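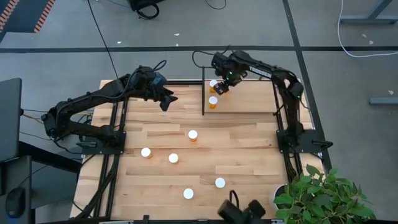 Bench notes, bottle shelving — November 24, 2024

Sunday, so it's quiet enough to write this up properly before I lose the thread (Folke, skip to the part on handover, that's the bit I want you to argue with).

Where we are: the arms take capped pill bottles off the butcher block and stand them on the shelf board at the right. Simple enough to say! The right arm does most of it, what with the board being on its side, and the left one is supposed to bring over anything out of reach. I still think the black bar on the left edge of the board is a nuisance. A bottle that comes in low will catch on it, so I've raised the approach and slowed the last bit down. Slower than Jonatan would like, I know.

Count since we started logging in May is 2385 placements, and 223 of those needed a person to step in. Most of the step-ins are dull stuff, a bottle leaning on its neighbor or a grip that's too high on the cap. I've stopped writing "misc" for these and so should everyone else, please.

Now the people side. The folks at Hijazi who do this by hand came by on the last visit, and what they asked about was the checking, much more than the lifting. When you shelve a bottle yourself you look at it without meaning to — is it the right one, is the lid on straight, is there as much in it as there should be. Take the lifting away and that look goes too, unless somebody puts it back in on purpose. One of them said she'd be glad to be rid of the reaching but she'd miss knowing what went where. I keep chewing on that.
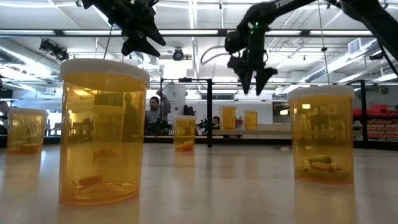 Bottles with contents, low view along the table. Pellets show through the amber near the bottom.

You can tell some of the contents apart by color through the plastic, greenish in one and tan in another, so a person standing at the table has something to go on. I'd like the Cistholm trial to keep a check by eye as its own job, with its own time set aside, and not something squeezed in between clearing faults.

Handover: Jonatan wants one operator watching two tables. I'd say one table each for the first 4 weeks, then look at the step-in log again. Folke, you've run shifts and I haven't, so tell me if that's silly.

Still to do: try the higher approach with the bottles closer together, redo the grip height on the left arm, and send Cistholm the log with the new categories filled in.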